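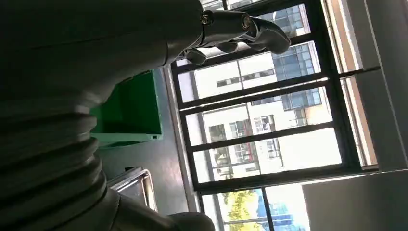
Re: [local-radio] Puddale breakfast going out to Plallham as well?
Dec 10, 2024

Sorry for the slow reply, been on earlies and this has sat in drafts. Answering inline where I can, then a few things of my own underneath. Snipped the bits about the aerial, that's a different thread.

> Has anyone on the list heard that the Puddale breakfast show is going
> to be carried by Plallham from the new year? A chap in the shop told me
> it was all signed and I can't find a word about it on either website.

Yes. It's signed. Both websites are hopeless, the Plallham one still has the July outside broadcast as its top story. There was a line about it in the Turora newsletter that goes to advertisers, which is how most of us at this end found out too. The two stations have had the same owner for a while now so it was always on the cards.

> If it is true, does it mean the Plallham breakfast team are off air
> altogether? I've listened to them since they started and I would be very
> sorry. They do the school closures better than anyone.

Not altogether. As I understand it (and I'm not in the room for this stuff, so salt etc) they keep Saturday-type hours and move to a mid-morning slot on weekdays, ten till one. One of the pair is going part time, which was going to happen anyway. The mid-morning presenter at Plallham is the one who loses out and I don't think that's been handled well at all. Won't say more on a public archive.

School closures: see below, it's the bit I'm most worried about.

> And will it still be live? I have no objection to a good show being
> shared but if it's going to be one of those where they record the links
> the night before and pretend to look out of the window then I would
> sooner have music.

Live, yes. From the Puddale studio, six till ten, same as now. The links will be live for both areas. What won't be shared is the ads, the travel and the local news at the top of the hour. Those get split, so Puddale hears Puddale and Plallham hears Plallham, and the presenters get a countdown in the headphones so they don't crash into the back of it. In theory.

> Lastly, what is the "Toma" that keeps being mentioned? Is it a person?

Ha. No. It's the playout software. It's what holds the songs and jingles and adverts and fires them off in the right order. We went over to it in July and everybody swore at it for a month and now everybody's used to it. It's the reason they think they can do the split at all, the old system couldn't run two sets of ads against one show without someone sat in each building pressing a button.

OK so that's the questions. Now the things I wanted to say.

First, the split. There are four breaks in each hour and each one has to come out the same length at both ends or somebody gets silence. Plallham has far fewer advertisers. So what do you put in the hole? The plan is trails for other shows, and a bit of music bed, and a "community noticeboard" which as far as I can tell is whoever emails in. That could be quite good if somebody looked after it. If you run a group over that way, get your notices in now, keep them under 16 seconds read aloud, and do please read it aloud first. People send in things with three phone numbers and a web address with hyphens in it. No one driving a car is writing that down.

Second, the local news. It's staying at the top of the hour but it's going down in length, and I think that's the real loss in all of this, more than who's on the mic.

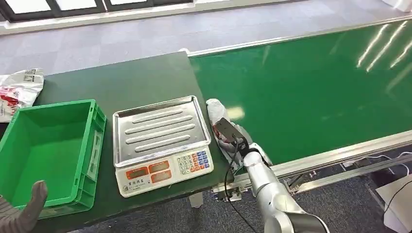
The seven and eight o'clock bulletins are the ones people set their mornings by and those are the ones getting trimmed, to make them fit the same gap at both stations. Council story, court story, one from the hospital, sport if there's room, out. The reader has to get all that through the middle of the hour's ads. Think of the white packet in the black gripper there, nipped in the middle and all bunched up above and below - that's your eight o'clock news, with the adverts doing the bunching. I've asked whether the half past could run longer to make up for it and was told it's "being looked at". So if you care about this one, write in, and write about the bulletin by name, the one at eight, instead of saying you're unhappy in general. General unhappiness goes in a folder.

Third, school closures and snow. At the moment each station takes its own calls and the presenter just reads the list. With a shared show you can't read a Plallham list to Puddale, well you can but it'd take half the morning, there are schools on one list with nearly the same name as schools on the other. So closures will go in the split, after the travel. Meaning they're at fixed times and if you miss it you wait. What used to happen was you'd ring up and they'd tell you off air while a record was on, which was lovely, and I doubt very much that survives when the phones all go to one building. I've suggested a recorded line. No answer on that yet.

Also on phones: the Plallham studio number stays the same but it'll divert to Puddale between six and ten. You'll get through to somebody who doesn't know where the bypass is. Be kind, they're learning. There's a map going up on the wall.

Fourth, and this is more of a grumble. The name. It's currently called the Puddale Breakfast Show on air and obviously that can't go out in Plallham, so there's been a lot of back and forth and they've settled on just "Breakfast", with a different sung jingle at each end. Fine. But the jingles have been resung by the firm that does all the Turora stations and they've all come out in the same key and the same tempo and, to my ear, sound like a building society. The old Puddale one with the brass on it is going. I've got a clean copy and I know at least two others on this list have as well. Hang on to them. Station archives go in a skip more often than you'd think.

Someone asked off list about numbers and whether this is being done because nobody listens. Don't think so. Puddale breakfast does all right for what it is. Plallham is smaller and always has been, and the listener survey they did there over the summer only got roughly 300 replies, so I wouldn't hang much on it either way, although it is being quoted a lot in meetings. It's money. One show costs less than two. I'd rather they just said that, tbh, people would take it better than all this stuff about "a bigger breakfast".

In fairness to the presenters, they've been put in an awkward spot and they're working hard at it. They've been going over to Plallham on their own time to get the names of the villages right and to meet the people who phone in regularly. There was a dry run of the split last week, not on air, and the first couple of breaks were a mess (jingle over the travel, travel over nothing) but by the last hour it was tidy enough that I forgot to listen for the joins. So it can be done. Whether it can be done at ten to six in January with one person in the building who's also doing the teas is another thing.

What I'd ask of people on here, if you've time in the first few weeks:

- if you hear a gap or the wrong ads, note the time and which station and how you were listening, FM or online. They are not the same feed and it matters which
- don't post it on the station's page where it just becomes a pile on, send it to the studio address
- if you've got a decent recording of the last Plallham breakfast show please keep it. I'll be at work and can't tape it

Online will be behind FM by a fair bit as ever, so the countdown to the news won't line up with your kitchen clock. Not a fault, please don't report that one. We get it every week.

One more on recordings, I was asked whether the full show will go up afterwards to listen again. Talk only, music stripped out, and only the Puddale version. Plallham version may follow if somebody can be found to do the edit, it's not hard work but it's every day.

Right, have to go, on again at four. Will post the new weekday schedule for both when I've got something better than a photo of a whiteboard. If anyone already has the Plallham weekend times could they send them round, mine are definately out of date.

> PS The Plallham evening folk programme is safe I hope.

As far as I know yes, same time, same two hours. Moving studio though, so it may sound a bit boxy untill they get the foam up.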